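After 4 years of selling soup from a market stall, the owner of Soltent has moved indoors. The cafe opened in April on the lower end of Brirketbridge, in a former shoe repair shop, and it serves 2 soups a day and bread from the Jeston bakery up the hill.

The owner, who asked that the story be about the food, does the cooking and most of the serving. We talked at 3 in the afternoon, when the lunch crowd had gone.

"The stall was fine until the weather turned," she said. "You'd think cold days are good for soup, and they are, but people want to sit down with it. They'd buy a cup and go eat it in their cars."

Rent was the main worry. The space costs $979 a month, more than she used to clear in a slow winter month at the market. She went over the numbers with her sister and signed the lease anyway. 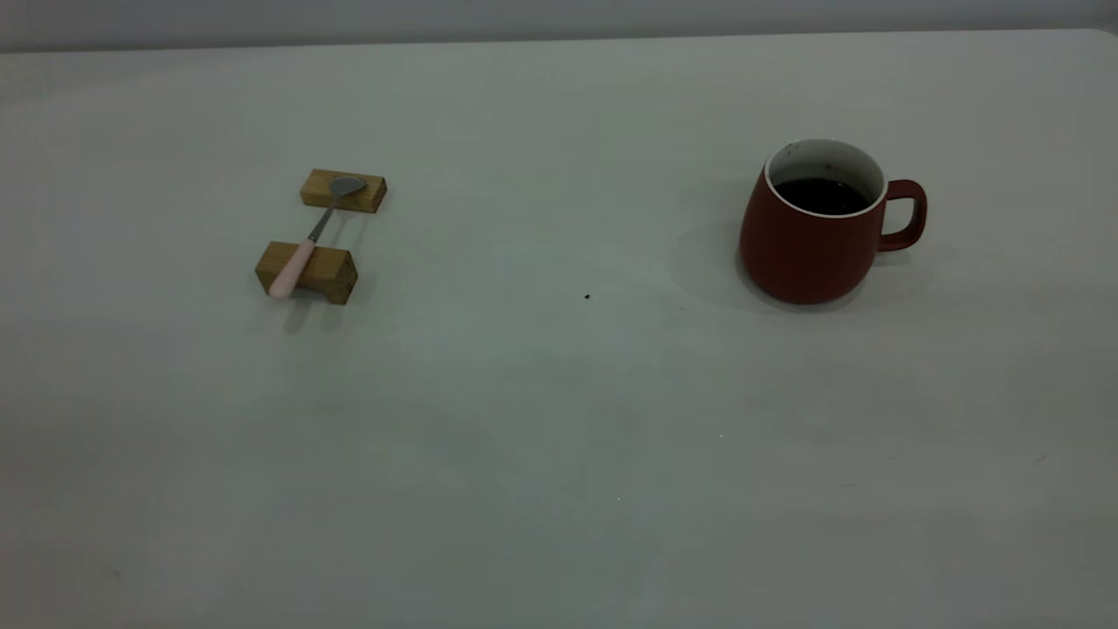
A spoon resting across wooden blocks on a white tabletop.

The menu changes with what the Akpalu farm has ready. In the first weeks that meant leeks, potatoes and a lot of spinach. One soup is always made without meat. The lentil, left over from the market days, comes back every week.

"I tried dropping the lentil," she said. "People came in, read the board and walked out again. So it's back."

She starts the stock at 5 in the morning and tastes it before the onions go in. She doesn't use a written recipe for most of it, and that has made hiring hard. A helper who began in the spring has been writing things down as they go.

"She'll ask how much salt, and I have to stop and measure it. I never knew. Some of it I was doing differently every day."
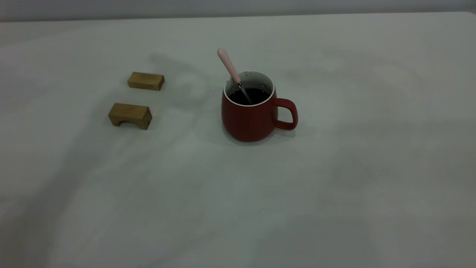
Small blocks of light wood on the tabletop.

Dinner service is not planned. The kitchen has one stove, and the hood needs work before she can add another. She would like to sell jars of soup to take home, if the county approves the labels.

She still misses parts of the market, mainly the other sellers. "We traded a lot. I haven't paid for eggs in years. Now I pay for eggs."

Soltent is open for lunch until the soup runs out.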